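How I Clean Up Wrist Camera Demos Before Training a Policy

Updated August 2024

A few people wrote to me after the Ilus post asking how I got from a messy pile of demonstrations to a policy that will hold onto a kitchen tool and keep holding it. So here are the steps I use, in the order I do them. You'll need a set of teleoperated demos with wrist video and gripper width logged together, and a free afternoon (okay, maybe two).

Step 1. Get everything into one folder

My set had 3,767 episodes when I began in May, recorded on two arms we call Stava and Bastos. They save their logs a little differently, so I convert both to the same layout first. Check that the video and the gripper log start at the same moment! Bastos was 12 frames behind on every single file and I trained on it for a week before I noticed.

Step 2. Find the grasp

I look for the point where the gripper width stops changing while the close command is still on. With a thick block that's easy. Thin, curved stuff is a lot harder, and sieves are my favorite bad case. The fingers have to meet the rim, the mesh lets the background show through in stripes, and a small error in angle means the whole thing swings when you lift.

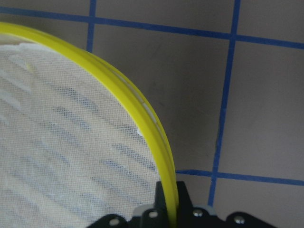
Once you have that point, cut a window of 70 frames with the grasp in the middle. I tried longer windows and the policy got lazy — it learned a lot about drifting over the table and very little about closing. Shorter ones lost the approach. Your number will depend on your frame rate, so try a couple.

Step 3. Throw out the bad ones

Play the windows back at high speed and drop any where the object slips out or the operator lets go and tries again. I used to keep the retries because I thought they'd teach recovery. What I got was an arm that opened its fingers for no reason halfway through a lift. Keep them in a separate folder if you can't stand to delete them (I can't).

Step 4. Balance by object

I ended up with more than 2,000 usable windows, and way too many of them were cups. Cups are easy so people record cups. In the Iden training config there's a sampling weight for each object label, and I set it so every object gets picked equally often. This one change did more for the thin rims than anything I did to the network.

Step 5. Train, then test on the hard stuff first

Start with the objects you expect to fail. I run the rims before the cups, with the start position moved a little each time, and I write down where the fingers landed as well as whether the lift worked. If they keep landing off to the same side, go back to Step 1 and check your timing again before you touch the model.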